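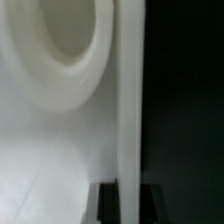

Binta Idahosa reckons we should apply for midnight every night of the week, use none of it for a year and be glad of it afterwards, and I've been going back and forth over that ever since she said it! We're opening Feveo in April, a very small café that turns into a wine bar in the evenings, and I'm filling in the premises licence application myself. England, if that matters. I'm loving it more than I expected to. I have a folder and everything.

The unit is 278 Barbieri Road, ground floor, with flats above and a terrace of houses behind. We'll have 20 seats inside and 4 out the front if we ever get the pavement side of things sorted (separate headache, I know). The place before us was a card shop, so there has never been a licence on it. We'd serve wine, cider and a few bottled beers, always with small plates on offer, and I'd quite like people to be able to take a bottle home with them if they've enjoyed it. No live music planned, just a speaker on a shelf.

So, what I'm after:

Should I ask for the hours I want or the hours I might one day want? I was thinking eleven at the latest, with ten on the quieter nights.

How much do I put in the operating schedule? There are boxes for each of the licensing objectives and I've written pages. I've got a paragraph about the door closer. Is too much worse than too little?

And how fussy are they about the notice in the window? I keep reading horror stories about people having to start the whole thing again.

I'd be so grateful to hear from anyone who's done it themselves without a solicitor. I'm sure it can be done!

Simão Rebelo

Darside

Congratulations, and yes it can absolutely be done. I did ours from the kitchen table and I'd do it again tomorrow. A small place with food is about as friendly an application as a licensing team ever sees, so go in cheerful.

Hours first. I'm with you and against your friend. The flats above are everything here. If you ask for midnight, every person in those flats gets to picture midnight, seven nights a week, under their bedroom floor. It makes no difference that you intend to shut at ten, as what you'd be granted is midnight, and you could sell up to somebody who'd use every minute of it. Ask for eleven and you may hear nothing at all. If the place takes off you can apply to vary the licence later, and by then the neighbours will know you and you'll have a year of quiet evenings to point to. For the odd late one (New Year, your birthday, the launch of a cheese) you've got temporary event notices. They're cheap, the form is short, and you just need to get it in early enough. There's a cap on how many a premises can have in a year but you'd be having a very jolly year to reach it.

One thing people miss is the difference between the time you stop selling and the time you close. Put in a gap. We have half an hour and it's the best half hour of the night, everyone finishing up and finding their coats, no one being hurried. If your closing time and your last sale are the same minute you will be miserable.

Also tick both boxes, on and off the premises, if you want people taking a bottle home. It is much easier to have it from the start. Say in your schedule that off sales are in sealed containers and that should settle most worries about folk wandering up the road with a glass.

Now the operating schedule, and this is where I get excited, so bear with me. Anything you offer in there can be turned into a condition on your licence. A condition isn't a nice intention, it's something you can be in real trouble for breaking. So read each sentence back and think, would I be happy doing this every single night, with a cold, with one member of staff off? My first draft said that a manager would patrol the front of the premises every fifteen minutes. I was the manager! I was also the cook! Out it came.

Your door closer paragraph sounds like a good instinct with too many words. "Doors and windows to be kept closed after 9pm except for people coming and going" does the job. Other things that go down well for a place your size: an age check policy (Challenge 25 is what most of us use), a refusals book, staff training written down and signed, a polite sign asking people to leave quietly, and no bottles tipped into the bins late at night. That last one is worth its weight in gold with houses behind you. If you can truthfully say that drinks are served to seated customers, say it, it calms everybody down.

Ring the licensing officer before you send anything. Mine was lovely. She couldn't fill it in for me, obviously, but she told me which of my conditions were too woolly to enforce and suggested a quick word with the police licensing team and environmental health. I emailed both of them my draft, got back a couple of small changes, agreed to them, and by the time it went in properly there was nothing left to argue over. 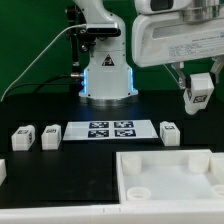
The notice deserves an afternoon of your full attention. It has to be on pale blue paper, A4 or bigger, in black type at the size the rules give (look that up, don't trust your eye), and it has to go up where people can comfortably read it from outside. It stays up for 28 days in a row, starting the day after your application is given. Give it clear space too, which is the bit I got wrong at first by putting it in among our opening posters. Look how the little triangular warning label stands out on the lower column of that white arm, with its black border and smooth white casing round it. You want your notice to have that kind of room, not to be peeping out between a menu and a lost cat. Then take a dated photo of it from the pavement every morning when you arrive. I did it with my coffee in the other hand and never needed a single one of them, but I slept beautifully.

There's the newspaper advert as well. It has to go in a local paper within ten working days, again counting from the day after the application is given. Find out the paper's booking deadline before you submit. Keep the actual page.

Good luck! Come back and tell us how it goes, I want to know about the small plates.

barbieri_steps

Darside has covered most of it. Mine's shorter. Don't forget someone needs a personal licence and has to be named as the designated premises supervisor. It's a day's course and a test and then an application of its own, and that can take a while to come through. Do it NOW if you haven't. I passed mine and then sat waiting with a fridge full of wine I couldn't sell.

I disagree a bit about hours, we asked for midnight at the end of the week and got it with no fuss. But we're next to a petrol station.

Sesenov

Lovely question and I'm going to bang on about the plan, as neither of the others has and it's the part that got my application sent back. Twice!

It doesn't need an architect. It does need to be clear and to the proper scale, which is normally 1:100 unless the council has agreed to something else. Mine was a beautiful drawing, I'd used coloured pencils, and I'd then shrunk it slightly to fit the page, so the scale was nonsense. If you print it at home, check that the printer isn't set to "fit to page", then put a ruler on the printed copy and measure your own doorway. Do this before you make any copies.

What they want to see is the outline of the building, the ways in and out, the escape routes if those are different, anything fixed that could get in the way of people leaving, any steps or changes of level, the toilets, the kitchen, and where the fire safety kit is. Mark the area where alcohol will be sold and drunk. Have a key for your symbols. We have 13 steps down to our loos and I'd left them off completely, as I'd stopped noticing them.
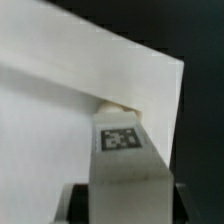 Tables and chairs that move about don't normally have to be on there, and I'd leave them off. Once they're drawn, someone may hold you to the layout, and you'll be shuffling furniture in your first week like everyone does. A fixed counter or a built-in bench does go on. If you're going to move that counter, decide before you submit. Changing it afterwards may well mean a minor variation, and that's another form and another fee for the sake of a few feet of worktop.

On the outside seats, draw the line round your licensed area with care. If people will be drinking out there but you're only serving from inside, that can be handled in different ways and councils have their own preferences, so ask yours. You do need to have thought about it. Ours wanted off sales ticked to cover it. The pavement licence for putting the furniture out is a separate application, as you say, and having the one doesn't give you the other.

As for what happens if somebody does object, please don't panic. Objections have to be about the likely effect on the licensing objectives, so noise and litter and trouble at closing time can count, but "we've got enough wine bars" can't. We had one from a house behind us. I asked the council to pass on a message offering a chat, and she came round with her sister, saw where the speakers would go, and asked us to stop using the back yard after nine. We'd never planned to use it at all! We agreed that as a condition, she withdrew, and there was no hearing. She comes in for the crisps now.

If you do end up at a hearing it's a table in a council room with some councillors and a jug of water. Take your plan, take your menu, speak slowly. I've sat in on a few since (they're usually open to the public, and I'd really recommend going to one before yours) and the applicants who did well were simply the ones who knew their own application by heart.

Fee-wise, it goes by rateable value, so look yours up before you budget, and remember there's an annual fee after that. Put the date in your folder!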